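Indcombe workroom: tables, counters and storage

We use cookies to measure visits to this page. By continuing to browse you accept our use of cookies. Accept | Manage settings

This page records the fittings and working surfaces of the shared workroom at Indcombe after the change of layout in January. The notes were compiled by Oluf Laxdal for members who are planning similar rooms and have asked for measurements. Dimensions are in millimetres unless stated otherwise. The drawings are held at the Atstead office and can be copied on request.

The room is a plain rectangle with one door and a run of windows on the long side. It had been laid out as a row of fixed benches against the wall. These were removed and replaced by free-standing tables, with the counter kept as the only fixed surface. Power comes from floor sockets on the Tikon circuit, which was tested and relabelled at the same time.

Table and counter

The tables are light in colour and finished with a matt oil. Each top is 840 deep, enough for a laptop with its lid open and a row of small items behind or beside it. Deeper tops were tried and sent back, as people could not reach the far side without standing up. The white counter is higher than the tables and overhangs the corner of the nearest one. The overhang was left in place. It loses a little table area at that corner and gives a second level for drinks bottles and anything else not needed at the keyboard.

Compartment box

Open boxes with thin partitions are used on the tables for small parts and stationery. The pattern is the Pálfi one, in light brown plywood: a long section at the front and smaller cells towards the back. The long section takes rulers, pens and cable ties. The cells are meant for clips, adapters and memory cards. No lid is fitted. Wrappers and bags tend to collect in any open box and should be taken out when the table is cleared. 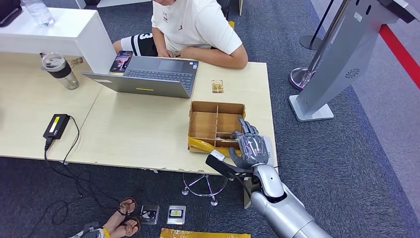

Erzsébet Vincze writes that the long section would be more use with a removable divider, as short items slide to one end whenever the box is moved. She has cut one from scrap for her own box at Atstead and holds it in place by friction alone. She also asks whether the partitions are glued or slotted. They are slotted on the Pálfi pattern, and a spare can be pushed in from above if the slots are clean.

Cables at the table edge: a power adapter with its label uppermost, and its lead running over the front edge to the floor. Leads of this kind should be coiled and clipped under the top when the socket is not in use. Clips are in the drawer below the counter, 8 to a packet.

Drinks are allowed at the tables in closed tumblers or bottles. Open cups stay on the counter. The oil finish will mark if liquid is left on it overnight, and the marks have to be sanded out and the whole top oiled again. Allow one coat, a light rub down with a fine pad, and a second coat the next morning.

Quantities and cost

The order came to 26 boxes, including spares for Atstead. The total for boxes, clips and oil was £1,159, delivered. The tables were paid for separately and are not in that figure. Boxes are marked on the underside with the room code in pencil, and should be returned to the same room after cleaning.

Cleaning

Empty the box completely, turn it over and tap the base. Use a dry brush in the corners of the cells. Do not soak the plywood. Table tops are wiped with a damp cloth along the grain and dried at once. The counter is glossy and shows smears, so use a separate cloth for it.

Corrections to the measurements should go to Oluf Laxdal at the Indcombe address. The drawing for the removable divider will be added when it has been checked against the box.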